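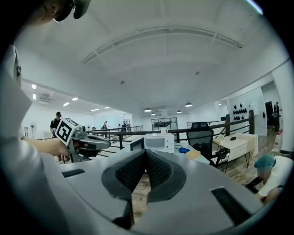

Figure 1. Upper level, with the railing, desk, microwave oven and floor fan.

FAC 3546 Small Premises Layout
Unit 7 – Mezzanine work areas
Course notes, Niltlow campus

7.1 Scope

These notes cover mezzanine floors used as general work areas, where desk work, bench work and breaks share one level. Storage mezzanines are covered in Unit 8. Bring the Plosterari floor plan to the tutorial.

7.2 Zones

A mixed-use mezzanine is drawn as three zones before any furniture is placed.

Edge zone: the strip beside the railing. Nothing that can be climbed on or rolled goes here. Mark it on the plan first.
Work zone: desks, tables and chairs, including the space a chair takes up when pushed back.
Service zone: power, air conditioning, fans, kitchen appliances.

The zones may overlap on the plan, but any overlap is hatched and noted. In Figure 1 the microwave stands at counter level beside a desk surface, so service and work zones overlap there. There is also a mug on top of the microwave. Treat the top of an appliance as unavailable surface when calculating bench area, whatever ends up on it in use.

7.3 Air movement

A wall-mounted air conditioner set high on one wall serves the near part of an open level better than the far part. A floor fan is the usual supplement. Record three things for each fan: the position of the base, the direction of flow and the route of the lead. A tall fan near a wall keeps its base out of the walkway. Light items such as paper and cloths should be weighted or moved out of the flow.

The Plosterari plan has an upper level of 363 square metres open to the floor below. Do not assume that cooled air stays up there.

7.4 Table work

Many table tasks involve a lidded box: opening it, reaching into a divided tray, closing it again. The working footprint is larger than the box. A hinged lid needs clear height and some depth behind it, and the person leans in over the near edge with both arms extended. Cloths and small containers tend to collect at the sides and should be included in the footprint. Open drinks are kept off the lid and out of its swing.
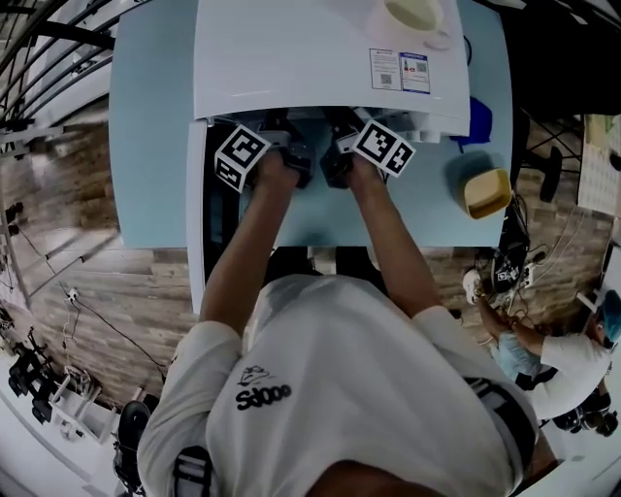 Footprint is measured with the lid up. For the Gastska box used in the tutorial this adds almost 13 centimetres to the closed depth. Students who measure it closed lose the mark for this item.

7.5 Leads and outlets

Portable outlets are shown on the plan at their actual position on the floor, with each lead drawn to the equipment it feeds. Where leads gather near a table leg, allow space for a person to crouch beside the table – a second worker there should not have to reach past the first one's feet. Black leads show up well on a wood-patterned floor but are easily lost under dark shelving.

7.6 Tutorial task

Mark up the Plosterari plan with zones, fan positions and lead routes. Show one table with its full footprint, lid raised. Use the Pathirana symbol sheet, second version. Submit in June through the unit page.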